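August – equipment planning, second cell

Started this page because the budget form must go in before the end of the month and my numbers are on four different pieces of paper. I write here what we have, what we want, and what I don't know yet. Please add in the margin if you see a mistake.

What we have now: one arm, one gripper, the slotted aluminium table, the printed fixtures. The arm is used most of the day for teardown trials and in the evening for whoever asked first. The queue is the real reason for the request. Last month two trials were moved three times each, and in the end one was done by hand.

Option A, second arm of the same kind through Funmont. Good: same software, same spare parts, same mounting holes, we know its bad habits. Bad: the delivery time. They wrote "weeks" in the email and would not give a number. I asked again.

Option B, the smaller arm from Corker. Cheaper, arrives sooner, but the reach is shorter. With a full tower lying on its side I am afraid it will not get to the far corner of the case unless we turn the case in the middle of the job, and then the fixture must turn also. I drew this on paper at the real size and it is tight. I would not buy it before we borrow one for a few days.

Option C, no new arm, only a second gripper and a quick changer from Eltevance, so that less time is lost on changing fingers. The quote is 1,319 before tax. This does not solve the queue but it is small enough that we can buy it from the running budget without the form.

My opinion today is A and C together, with C first. 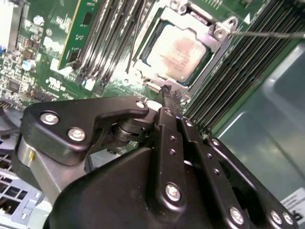
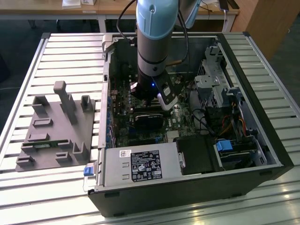 Server board and desktop tower, the two sizes of job the new cell has to take.

Fingers. I want to put them as their own line in the budget and not hide them under "consumables" as before. The tips take damage from the metal edges around the sockets and we change them when the grip is no longer good. Shao makes the blanks, minimum order 100 pieces. This is more than we need in a year, but the price for small quantities is so bad that the full box is nearly the same money. Question for all: do we want the holes drilled by them or by us? By us is cheaper and slower, and the drill press is also busy.

Screws: the hex-socket ones in silver, same lengths as now. We must stop buying them one bag at a time. One order for the whole year, in a box with labels.

Table. If we take option A, the second arm needs its own table or we must extend this one. I measured the free floor between the wall and the shelf and it is 183 cm. A second table of the same width fits, but then the door of the shelf opens only halfway. We can take the door off. I prefer this to moving the shelf, because the network cabinet is behind it.

Fixtures. We print these ourselves, so the cost is filament and time. For the budget I wrote 2 spools for each cell. It may be low. The first version of any holder is always wrong for us, and the second usually too.

Things I forgot in last year's form and should not forget again:
– delivery cost (it was not small)
– cables, the long ones, with the correct connector
– emergency stop for the second cell, plus the time of the electrician
– yearly service of the arm, which starts to cost money after the warranty

Training I left at zero. Everybody who will use the cell already uses this one.

Thermal paste cleaner and wipes: these go to general lab supplies, not here. I asked, and the answer was yes as long as we don't order the expensive wipes.

Open points:
– Funmont, delivery time in a real number
– Corker, is a loan possible and who pays the shipping
– Eltevance, does the changer fit our flange without an adapter plate. The drawing they sent is for the older model, I think
– can the same power circuit carry both arms? Need to ask the building people

Later, 4 pm: Corker answered. Loan is possible, we pay shipping in one direction. I would accept it even if we choose A, so that the comparison in the form is measured and not only my paper drawing. Funmont still silent. Eltevance says adapter plate is needed, price to follow, so the line for C goes up and I left it open in the spreadsheet, marked yellow.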